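The case for the ordinary broom

Every March the residents' association at Kukwood reviews what is spent on the care of its shared hallways, and every March the broom is the item least discussed. This is a mistake. The condition of a tiled floor depends far more on frequent sweeping than on the occasional deep clean, and our budgets should say so.

Pale, glossy tiles are unforgiving. Grit gathers along the grout lines and at the foot of the skirting, and it is walked from there into every room. A mop applied too early turns it to paste.
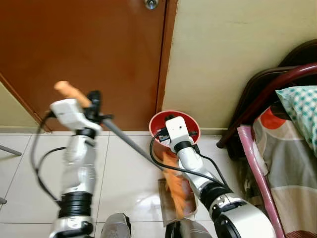 A long-handled broom and a dustpan deal with the matter in a few minutes, provided that they are kept close to where they are needed. Saskia Ruawai, who chaired last year's review, recommended one set for each landing. Her proposal was set aside in favour of a polishing contract with Povine costing £3,376. The floors shone on the Monday of each visit and were gritty well before the next.

Contractors have their place, and heavy staining may well call for one. The association should nevertheless fund the daily work first. Two short sweeps a day, behind the doors as well as in front of them, would be a sensible minimum standard for all nine landings.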